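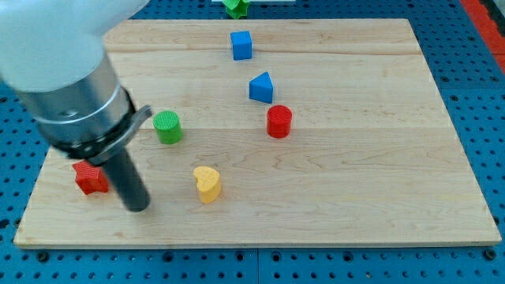

Last updated: April, after the second pass over the tariff rulings

Hasa: EU and national rulings on gas transmission and storage

README

What is in the set

101 court and regulator rulings on who may book capacity in gas pipelines and storage sites, and at what price. Each ruling has one row in rulings.csv and one plain text file in the texts folder. The row gives the court, the case number, the parties as the ruling names them, the type of claim, the outcome and a link to the source.

Where the texts come from

55 rulings came from the Hallier collection, which stopped being updated a while ago. The rest were pulled from court websites. Hallier calls its texts "verified." I have not found any record of who verified them or against what, so treat the word as decoration. Two of its files had paragraphs missing from the middle, and I replaced both with the court's own version.

The outcome column

Read this before you make a chart. The values are granted, partly granted, dismissed, inadmissible and withdrawn. They describe the order of the court and say nothing about who came out ahead. A company can lose on admissibility and still get the booking rules it wanted six months later - the press will report a defeat either way. An earlier version had a "winner" column. I took it out and will not be putting it back.

Syafiqah Majimbun coded the claim types. I coded them again without looking at hers, and we disagreed on five. Those rows carry both codes, in claim_a and claim_b. Please don't average them.

Translations

Files ending in _mt are machine translations made with Desterent. They are fine for finding a passage and poor for quoting one. "Capacity" and "power" get swapped in several of the older rulings, and "suspend" sometimes comes out as "cancel."

What I would not use this for

Predicting rulings. The Sandhu notebook in the extras folder claims to do it, and I kept it only so people can check the claim. It trains and tests on rulings from the same disputes - appeals included - so the score it prints means very little.

Known gaps

Settlements are absent. So are arbitration awards, where much of the money is decided.

License

Our coding is CC BY 4.0. The rulings keep whatever terms their courts set.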